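**Wanted: people to test wallpaper repair methods in Skidham. Please read all of this before you write in.**
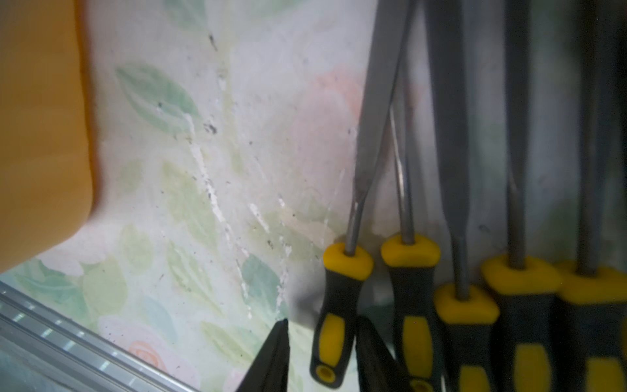 I have read a lot of advice on mending scuffed wallpaper and I believe very little of it. Rub it with bread. Dab it with toothpaste. Colour it in with the children's felt tips and stand well back. Most of it seems to be copied from one website to the next by people who have never scraped a wall in their lives.

So Hillura, the small home repair magazine I edit, is going to try it properly, and we need 12 readers' worth of patience squeezed into three people.

**What the work is**

Floral paper, pale background, green leaves and pink roses, with white scrapes where the print has gone. You will be given a stretch of wall and one method to follow to the letter, even if you think it is daft. Then you write down what you did and how it looks from arm's length and from the doorway. The methods so far:

- cleaning only, with a dry sponge and nothing else
- touching in with watercolour, one leaf at a time
- patching from an offcut, torn edge against cut edge
- a shop-bought filler under paint, which I expect to look dreadful

Dirt is part of the job. Where there are dark specks in among the scrapes, they stay until your method says to deal with them. Please don't tidy up first. We had a trial run last June and two walls were wiped down by helpful people before any notes were taken.

**Who we want**

Steady hands, decent eyesight for colour, and a suspicious mind. Decorators are welcome but will get no special treatment, and I would sooner have someone who writes "looks worse" than someone who writes "lovely finish" about everything. If you sell wallpaper, paste or filler – or your brother does – this isn't for you.

**Pay and terms**

£300 for the whole job, paid when your notes come in, whatever they say. Tools and materials are provided at the Trestum workrooms. You bring old clothes and your lunch. Notes should run to no more than 1000 words.

**How to apply**

Write to Tonantzin Escobedo at the Hillura office, Lebrun Yard, Skidham. Tell me about one repair you did that went wrong, and what you think caused it. No CVs. I shan't read them.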